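Small budget ads for a mail order shop, worth it?
Forum: Selling Online

kenari_shop
I run Kenari, we sell refill soap and kitchen brushes by mail. Since April I have put $520 into social ads and got 174 clicks and 4 orders. Before I spend more I'd like to hear from people with small shops. Posting from the packing room.

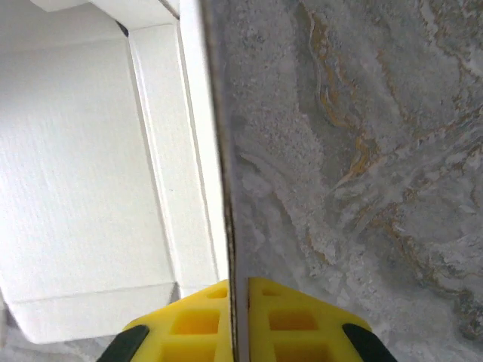
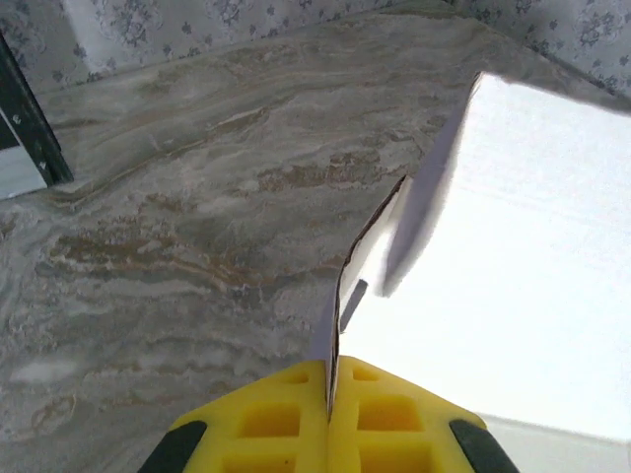 Huw Morris
Four orders is too few to tell you anything. What page did the ads go to? If it was your home page, change that first and send them to one product.

kenari_shop
Home page, yes. The ad showed the dish brush.

brindatine
I disagree with Huw. You paid almost $3 a click. On a brush that won't pay back with any landing page. I'd stop the ads and write to the people who already bought from you. My list brings in up to 2 orders a day and costs me very little.

Huw Morris
A list only works once you have customers to put on it. They have to come from somewhere.

brindatine
Mine came from a card in each parcel and one local market. No ads.

drirn_dale
Did you let the platform pick the audience? I did at first and most of my clicks came from people who never buy anything online. Narrowing it to past visitors cut my cost by half.

kenari_shop
It was on automatic. I'll try past visitors on a small budget and point it at the brush page. The parcel card is going in too.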